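Parish Kitchens Should Keep the Fast Simple
By Valentin Dinu 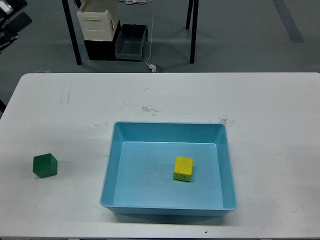 The parish hall at Gonenville serves 60 people after each service in Lent, and its menu has grown too elaborate. Imitation cheeses and rich vegan cakes satisfy the letter of the rule and little else. In our view, lentil soup and bread are sufficient. The money saved should go to alms. We ask the parish council to adopt a plainer menu in February, before the fast begins.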